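5 June 2023
Probability unit, dice fairness tests, bench notes

Picked up again where I left off in February. Plan for this round is to get through the float tests and at least one full roll run, then send the numbers to Thảo Khúc so she can check my chi-square sheet before we hand anything to the Wanbridge teachers.

Float test first. Salt water in the tall jar, stirred until the dice stopped sinking. Used 14 dice from the Pritura bag. Flicked each one under with a skewer and wrote down the face that came up, ten flicks per die. Two of them came back to the same face nearly every time, so they're in the envelope marked "suspect". The rest wandered about enough that I'm not worried. Rinsed everything in tap water and left it on a tea towel. Salt dries white in the pips and is a pain to pick out later.

The float test only tells you about weight distribution. It says nothing about rounded corners or a face that's a bit long, so the calipers still have to come out. Haven't done that yet.

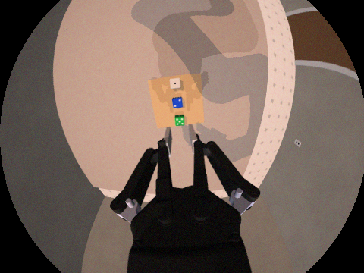 Roll run next. One die from the Pritura bag, 500 rolls, dropped from the plastic cup into the lined tray. Expected count per face is 83.3. Got:

1: 79
2: 88
3: 81
4: 90
5: 76
6: 86

Total checks out at 500. Chi-square comes to 1.74 on five degrees of freedom, well under the 11.07 cut-off, so no evidence of bias at this sample size. A small bias would still get past us. Thảo's view is that we'd want 2,000 rolls before saying much about a mild one, and I agree, but no class is going to sit through that. Splitting it across a class in batches of 100 would work if they all use the same die, which defeats the point of having groups. Could pool results by colour if all the dice came from one mould. Need to ask the supplier.

Problems:
- Cup rolls are noisy. Felt helps. The cork mat was worse than bare bench.
- I lost my place twice in the tally and had to redo a block of rolls each time. Call the number out loud and have someone else write it.
- A die leaning on the tray wall gets re-rolled. Put that in the student sheet, last time every group made up its own rule.

The Xia dice haven't been touched. They're the small ones with drilled pips and I expect the six face to be light. Brarkar still owes us the replacement calipers, the old pair reads high and drifts after zeroing.

To do:
- float the two suspects again in fresh brine
- measure all three axes on each die once the calipers turn up
- send Thảo the sheet with the formulas unlocked this time
- redo the worked example on page 2, the expected counts are rounded too early and don't add back to the total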